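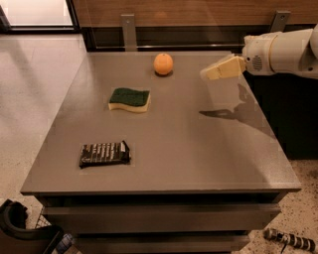 Clear Counters, Full Drawers: Notes from the Shared Kitchen

Every August, when the building gets quiet and the mail slows down to a trickle, I find I have time to think about the kitchen, and this year I have thought about it more than is probably healthy. Many of you will remember the spring newsletter, in which I went on at some length about the pantry shelves (thank you to everyone who wrote back, including the reader who sent me four pages on the proper storage of lentils!). This month I want to talk about counters, and about the small odds and ends that land on them and stay there. An orange, a sponge, a snack bar – that sort of thing.

When we moved Rovia House into the old Fandadine building, the kitchen was the last room to be finished and the first one everybody wanted to use. We had argued for weeks over the units. I wanted something pale and cheerful, and I was outvoted, and we ended up with gray on gray: a matte gray top and darker gray drawers underneath. I sulked for a little while. I have since come around completely, and I'd like that noted. Gray is a very kind color to live with. It doesn't show every crumb, it doesn't shout at you first thing in the morning, and a single piece of fruit looks wonderful on it. Put an orange down on that counter and it practically glows.

But a surface that looks nice with one thing on it will very quickly have 13 things on it, and I think all of us who share a kitchen know how that goes. Somebody sets down a snack bar while they look for their keys. Somebody else leaves the sponge beside it. A piece of fruit wanders over from the bowl and doesn't wander back. Give it an afternoon and there are envelopes, a jar lid, somebody's reading glasses and the good scissors, and the next person who wants to chop an onion has to do it on a patch the size of a paperback.

So in June we tried something new, and I promised in the last issue to report back. We call it the evening sweep, although there's no sweeping in it. At 8:30 whoever happens to be in the kitchen stops for a few minutes and sends everything on the counter home. That's the whole of it. There is no rota and no sign-up sheet. If you're making tea, you're it.

What we found in the first week is that "send it home" only works if things have a home, and a surprising number of ours didn't. The orange was easy, as we have a fruit bowl, and it lives on the windowsill side where the air moves a bit. The sponge was harder than you'd think. We'd always kept it wherever it was last used, meaning that it was never where you were. Now it has a little wire rack next to the faucet, standing on its edge so that both sides can dry out, and I am happy to say the smell we'd all been too polite to mention is gone.

While I'm on sponges, I would like to make a small plea. The two-sided kind, with the green scouring layer and the soft yellow foam, is a fine and useful thing, but please do think about which side you've got facing down. The green side is for baking sheets and the bottom of the soup pot. The soft side is for counters, glasses, and the nonstick pan, which has suffered enough. A matte top will take on a shiny patch if you scrub at one spot with the rough side, and we have one of those by the toaster already (mine, I'm afraid – it was jam). For everyday wiping, warm water and a drop of dish soap on the foam side will do, followed by a dry cloth.

Some of you asked what happened to the wavy ones. We had been buying plain rectangular sponges for years, and then the Skoserora shop on the corner started carrying the kind with the curvy outline, and they're so much nicer to hold that we've gone over to them for good. Your fingers sit in the curves. I was ready to think it was silly and I was wrong. We change ours out every couple of weeks, and the old one gets a corner snipped off and goes under the sink for boots and trash cans, so nobody mixes the two up.

Then there are the snack bars. I don't want to single anyone out, and in any case there are too many of us! People carry them in pockets and bags, get halfway to eating one, and put it down. The trouble is that a snack bar on a counter belongs to everyone and no one. You don't like to eat it, you don't like to throw it out, and so it stays there getting more and more crumpled at the ends. Our answer has been to give over the top drawer of the base unit to them. All stray bars go in the top drawer, and anything in the top drawer is fair game. If you want yours back, be quick. Since we began, I've not seen a bar sit out overnight, and the drawer has become rather popular around four in the afternoon.

The lower drawer was a bigger job. It had turned into the place where we put things we didn't want to decide about, and one rainy afternoon I emptied the whole lot onto a sheet. Rubber bands, takeout menus, a candle shaped like a pear, three bottle openers, the instructions for a blender we gave away. Most of it went. The dish towels live there now, folded in thirds and stood up in a row so you can see them all at once, with the oven mitts at the back. If you have a drawer like that at home, I'd suggest doing it when you're a little bit cross about something. I was, and it went very fast.

A word about fruit, as a few people wrote in to ask. Oranges are perfectly all right out at room temperature for about a week, and they taste better for it. If you've bought a big bag, keep a few in the bowl and put the rest in the fridge, loose in the crisper so they aren't sitting in their own damp. Check the bottom ones. Keep them apart from the bananas if you can, too, and give the bowl itself a wash whenever it's empty. I like to use up the tired ones in a simple marmalade cake, and I'll put the recipe in the next issue if there's room (there wasn't this time, as you can probably tell).

On to costs, for those who like to follow along. The kitchen fund stood at $900 at the start of summer. We spent $80 on the wire rack, drawer dividers, a proper fruit bowl, and a season's worth of sponges and dish soap. A further chunk has gone toward the new faucet, as the old one had begun to drip on its own schedule, and that leaves us with $664 going into fall. I'd like to put some of it toward better lighting over the counter. The corner gets a good deal of shadow, and chopping there after supper is a bit of a guessing game. The Halilović workshop has offered to come by and quote for a strip light under the shelf, and I'll let you know what they say.

Finally, several readers have asked whether the sweep is still going now that the novelty has worn off. It is, more or less. There was a week in July when it was too hot to do anything but lie down, and the counter looked like a yard sale by the end of it. We started again the next evening and had it clear before the kettle boiled. I've noticed that people now put things away as they go, or look a bit guilty if they don't, and I will take either.

If you've got a drawer trick of your own, or strong feelings about where a sponge should live, do please write in. The usual address will find us, and notes left in the Rovia House mailbox by the side door get picked up every evening. We have space for two or three letters next time, and I would especially like to hear from anyone who shares a kitchen with a bread baker, as we're about to, and I have no idea where all the flour is going to go.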